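La siesta no es pereza, hombre ya

Llevo días con esto atravesado y lo suelto deprisa, que luego se enfría. Nos han quitado la pausa de mediodía. No por decreto, no. Poco a poco. Primero el bocadillo delante de la pantalla, después la reunión de las dos, después la llamada de las tres menos cuarto, "cinco minutitos". Y un día te das cuenta de que hace meses que no comes sentado con nadie.

Comer. Sentarse. Callar un rato. Tan raro no es.
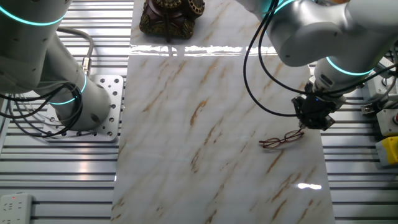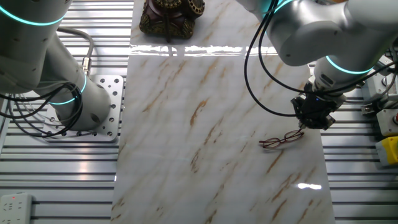
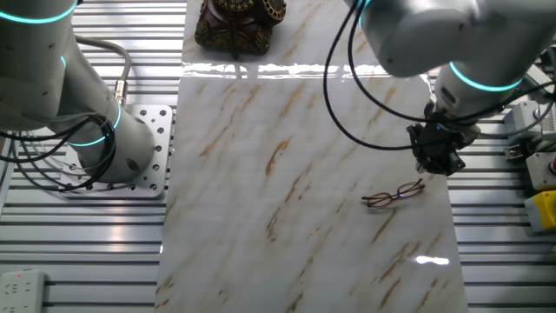 Fernanda Mota me escribió que yo idealizo, que su madre partía la jornada en dos y llegaba a casa a las nueve y media de la noche, reventada, y que ella firmaría mañana mismo por comer en un cuarto de hora y salir a las cinco. "La pausa larga la pagaba alguien", me puso. "En mi casa la pagaba ella, que encima fregaba los platos."

Vale. Tiene razón y me fastidia que la tenga. La jornada partida de toda la vida era una trampa, sobre todo para quien vivía lejos y se quedaba dos horas dando vueltas por un centro comercial con el abrigo puesto. No quiero volver a eso. Lo que digo es otra cosa: que en el cambio perdimos las dos. Ni salimos a las cinco ni comemos. Comemos mal y salimos a las siete.

Mi caso, por poner uno. En diciembre entré en Vanhove, oficina de 235 personas, comedor con 14 sillas. Catorce. El que diseñó aquello sabía perfectamente lo que hacía. Nadie te prohibía parar, simplemente no había donde. La gente bajaba al coche. Gente adulta, con hipoteca, comiendo lentejas de un táper en el asiento del copiloto con la radio puesta. Yo también. Tres semanas así hasta que encontré un banco al sol detrás del edificio, y allí estaba ya Gaetano Bianchini, con servilleta de tela y una naranja. Se tomaba sus 60 minutos enteros. Los tenía por contrato, igual que todos. Le miraban raro.

Y ahí está el problema para mí, en la mirada. El papel dice una hora. La costumbre dice veinte minutos y con el móvil boca arriba. Gana la costumbre sienpre. Puedes poner carteles de bienestar en el ascensor, puedes regalar fruta los martes, que si el jefe come de pie, la plantilla come de pie.

Luego está el sueño. Yo con la siesta soy creyente pero no fanático. Un rato corto, en silla, sin pijama. Hay quien se levanta peor, mi hermano por ejemplo se despierta de mal humor y no hay quien le hable hasta la merienda. Pues que no duerma. Que pasee, que lea, que mire por la ventana. Me da igual. Una hora sin dar cuentas a nadie, eso pido, y que sea antes de que el día esté ya perdido.

Me dirán que hay oficios donde no se puede parar a la vez. Claro, para eso están los turnos. El panadero de mi calle cierra de dos a cinco desde que lo conozco y el barrio no ha pasado hambre. Los turistas se quedan mirando la persiana bajada como si fuera una ofensa personal. Ya abrirá.

Esta semana voy a probar una cosa. Táper, banco, teléfono en el cajón. Una hora. Si me llaman, que me llamen. Ya contaré si sigo teniendo trabajo o que.

Última actualización: 20 de agosto de 2019

También te puede interesar
Elogio del menú del día
Agosto en la ciudad vacía
Contra los grupos de WhatsApp del trabajo
Domingos sin plan

Usamos cookies propias y de terceros para mejorar tu experiencia. Si sigues navegando, entendemos que aceptas su uso.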